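Ticket 3000: RSVP form for the August equality talk
Opened May 19, 2023
Status: waiting on Perkum

Hello again, and thank you all for being so patient! The sign-up page for our marriage rights talk stops taking names at 52, although the hall seats 400. I've cleared the list and tried it three times, and it's the same each time.
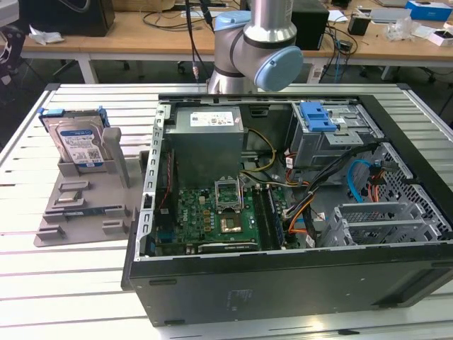
Sotonus looked at the mailing side for us (very kindly, on a Friday) and found nothing wrong there, so I've asked Perkum to check the limit on the form itself. Until then, please take bookings by email and I'll add them by hand.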